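**Unit 3 -- can a machine do the chores yet?**

My short answer is "some of them, on a good day." Athina Sfakianakis will bring the laundry folding numbers from Durnen next time, so today I want to stick with errands and deliveries. Carrying a bag down the block sounds like the easy chore, right? Read pages 13 to 44 before you agree with me!

Start with the sidewalk. A delivery robot has to stay off the road, steer around a hydrant and decide what a dark line in the concrete means.
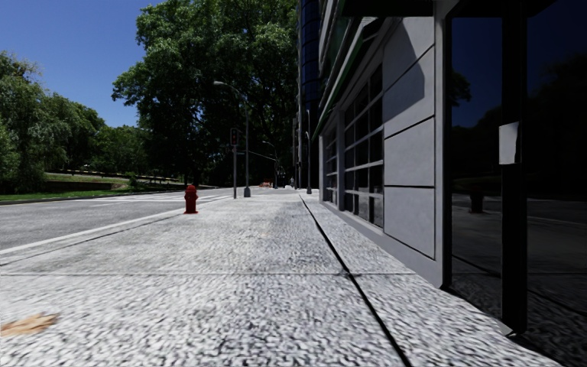

And then there's the door -- I'd happily spend a whole class on doors. Bring one chore you'd hand over tomorrow and one you wouldn't.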